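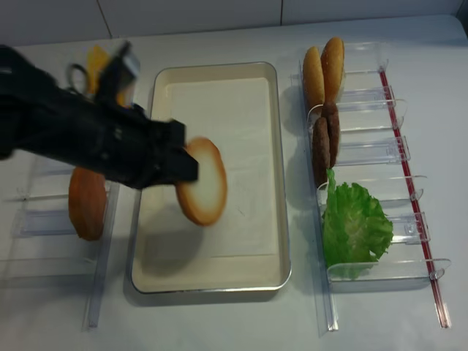 图1 备料台局部：白色托盘居中，两侧为透明分格架，右侧架上放有面包、肉饼和生菜

汉堡备料台的竖放式摆料方案
课程项目报告

组员：Hajar Tahiri、Subira Masanja、Siobhán Costello
指导教师：Diane Doucette

分享 20　评论 3

一、选题

我们组的题目是小型备料台的摆料方式。汉堡的材料种类不多，但形状差别很大：面包是圆的，有一定厚度；肉饼较薄；芝士片是方的，容易贴在一起；生菜边缘卷曲，放在哪里都会占掉比自身更大的地方。平铺在盘子里时，台面很快就被占满，剩下的组装区很小。

Pultisthorpe校区食堂原来的做法是把材料分装在几个浅盒里，叠着放。我们在午餐时段去看过两次，记下的主要问题有三个：一是叠放的芝士片要一片片揭开，二是生菜压在盒底，翻找时会带出碎叶，三是浅盒横排以后，离组装位置最远的一盒要伸手越过其他盒子才能拿到。第三个问题后来成了我们设计的重点。

二、方案

最后采用的布局分成三条：中间一条是托盘，左右各一条透明塑料分格架，三条都顺着桌子的前后方向摆。托盘只作组装用，不存放材料。材料全部竖起来，插在两侧架子的格里。

选择透明架子是Siobhán Costello提出的。第一版用的是她从家里带来的不透明信件架，格子宽度合适，但从侧面看不出哪一格还有东西，补料时要俯身去看。换成透明架后，站在桌边就能判断。透明材料也有缺点，格子边缘反光，空格和隔板在某些角度下不容易分清，这一点在第五节再谈。

材料的分配如下。右侧架：面包靠里，肉饼在面包前面，生菜再往前。左侧架：芝士靠里，另一片圆面包放在它前面。两侧架子靠前的部分都留有空格，用来加放酸黄瓜或番茄。本次试验没有用到这两种材料，所以空着。

面包放在两侧而没有集中到一侧，组内有过争论。Hajar Tahiri认为同类材料应放在一起，方便补料；Subira Masanja认为底层面包和顶层面包在组装中一头一尾，分开放不会拿混。我们两种都试了，最终按后一种做，补料时多走半步可以接受。

三、试验安排

试验地点在Stisoneck楼一层的实训室，桌子靠着白瓷砖墙，桌面为白色。每种摆法做100次取放，每次只取一片材料，移到托盘上方后放下，再回到起始位置。每做20次停下来检查一遍架子的位置，有偏移就推回原位。

记录的内容包括：取料时是否碰到相邻的材料，材料离开格子时是否带动架子，落入托盘后是否压到边沿。用时也记了，但各轮的停顿长短不一，用时只作参考，不用于比较。

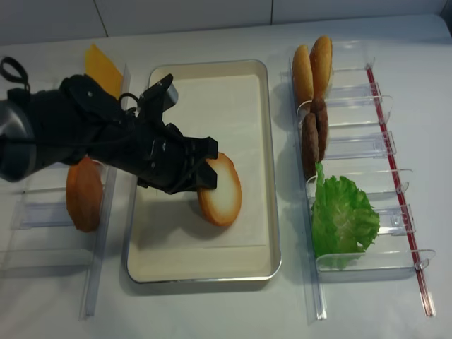 图2 取面包片至托盘上方；左侧架靠里为芝士片，靠前为圆面包片

四、结果与讨论

1. 面包。圆面包竖放比较稳定，边缘露出格子的部分多，容易夹取。两片面包并排时，取其中一片偶尔会碰到另一片，但没有把它带倒。主要的麻烦出现在放下的时候：只夹住边缘，面包会倾斜，切面朝向不固定，落点也跟着偏。高度越大，偏得越多。后来规定下放前先降到接近托盘底面的位置，偏移有所改善。

2. 肉饼。两片肉饼放在同一格时会互相搭住。我们原先想在一格里多放几片来减少补料，试下来效果不好，取前一片时后一片常跟着移动。建议一格一片，如果格数不够，最多放两片，并让它们左右错开。

3. 芝士。芝士片是所有材料里最适合竖放的，角露在外面，从角上取最省事。原来叠放时要逐片揭开的问题基本消失。不过它放在架子最里面，取料动作要从前面的面包上方经过，有几次碰到了面包上缘。把芝士和面包前后对调也许更好，这一步没有来得及做。

4. 生菜。生菜的结果最差。叶片的卷边会伸到格子外面，占到旁边的位置，插回去时又容易折。Subira试过先把叶片修成较小的块，放得下，但摆到面包上盖不满。生菜可能还是应该用平放的浅格，放在架子前端。

5. 托盘。托盘有一圈银色的边，底面平整。位置固定以后，三条布局之间的间隔就不再变化，这对重复取放帮助很大。早先几轮没有固定，托盘慢慢往前移，我们到检查时才发现。后来在桌面上做了记号，每轮开始前对一次。

两种摆法相比，竖放在取料时碰到邻近材料的情况少于叠放，主要差别来自芝士和面包。生菜在两种摆法下都不理想，竖放没有表现出优势。

五、费用和不足

全部材料和架子共花费594元，其中分格架440元，其余用于托盘、食材和清洁用品。架子的费用超出了开题时的估计，原因是第一次订的格宽偏窄，面包插不进去，只能重新订一套。下一组如果继续做，请先带着面包去量格宽，不要按网页上的尺寸下单。

不足之处：

架子反光的问题没有解决。试过在隔板顶部贴哑光胶带，看得清楚一些，但胶带边缘容易沾油，清洗后翘起来，最后全部撕掉了。

试验都在同一间实训室完成，桌面高度和光线没有变化，换到食堂的实际备料台上结果可能不同。我们联系过Flarkby街的一家快餐店，对方同意看方案，但午市期间不方便腾出台面。

清洗时间没有计入。竖放的格子多，角落比浅盒难洗，Hajar每次收尾都要用细刷子逐格刷，这部分工作量在比较两种摆法时应该算进去。

六、分工

Hajar Tahiri：架子选购、清洗、费用记录
Subira Masanja：食材准备、摆放方案、第四节初稿
Siobhán Costello：试验记录、图片整理、全文统稿

感谢Gráinne Costello借给我们第一版用的信件架，并在三月的中期检查前帮忙核对了记录表。记录表原件存放在Flanagan阅览室的课程文件夹内，可向Diane Doucette老师借阅。

分享 20　评论 3　收藏 7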